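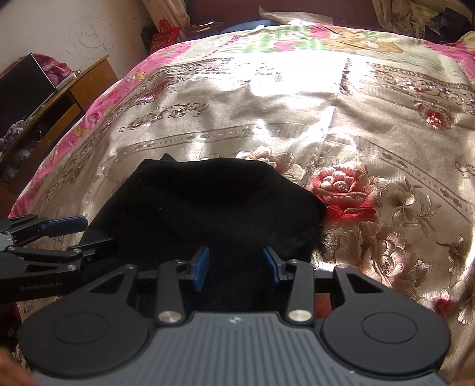
Unit 4: Assessing an Older Car Before Restoration

Course: Introduction to Classic Vehicle Ownership, Levenmont Adult Education
Instructor: Ozan Kahraman

Purpose of this unit

Students will learn to inspect an older car, record its condition, and decide whether the work it needs is within their means. Mechanical repair is covered in Unit 6. Students are expected to have read the April handout on titles and registration before attending.

4.1 Rust and structure

Body condition usually determines the cost of a restoration. Engines and gearboxes can be removed and sent out, while a weak floor or sill requires the car to be stripped and supported before any metal is cut. Inspection should therefore begin underneath.

Areas to examine on a unibody car:

Sills and jacking points
Front and rear suspension mounts
Floor pans, with the carpets lifted
Spare wheel well and trunk corners
Windshield base and the drain channels beside it

Fresh underbody coating should be treated with caution, particularly when the rest of the car is unrestored. Press firmly with a thumb or a plastic probe. Do not strike the metal with a screwdriver unless the seller has given permission. A small magnet wrapped in cloth will show where filler has been used on steel panels; it is of no use on aluminum or fiberglass.

4.2 Engine and cooling system

Ask the seller to leave the engine cold before the visit. Check the oil level and color, then the coolant. A pale, creamy deposit under the oil filler cap may come from short trips in cold weather, or it may point to a failed head gasket, and a compression test is needed to tell the two apart. Readings should be close to one another across all cylinders. A single low cylinder calls for further testing before a price is discussed.

Start the engine and observe the exhaust. Blue smoke after a long idle often indicates worn valve guides or seals. Hold the engine at 2000 rpm for a short period with the hood open and watch the temperature gauge. If the gauge continues to climb past its normal mark, stop the engine and end the test.

4.3 Road test

Confirm insurance coverage before driving. The test should last long enough for the gearbox and rear axle to reach working temperature — 10 miles is a sensible minimum. Note any pull under braking, noise on the overrun, and reluctance to engage second gear. Synchronizers on second gear commonly wear first, and replacement parts for some models are no longer made.

4.4 Trim and interior

Buyers tend to underestimate this category. Chrome, window seals, instrument lenses and seat fabric may be harder to locate than engine parts. List every missing item, however small, and obtain a price for each before making an offer.

4.5 Case for discussion

Tarık Ateş bought a two-door coupe that had been off the road for many years. His inspection sheet recorded sound sills, a seized rear brake and a complete interior. It did not mention the windshield base, which was later found to be perforated on both sides. Consider the following for class:

Which step in 4.1 was omitted?
How should the finding have affected his offer?
Would you have continued with the project?

Assignment

Complete one inspection sheet on a car at least 25 years old, with the owner's consent. Submit the sheet and a written estimate of 2 pages, separating parts from labor. A mark of 85 or higher exempts the student from the practical review at the end of the unit. Late work is accepted only by prior arrangement with the instructor.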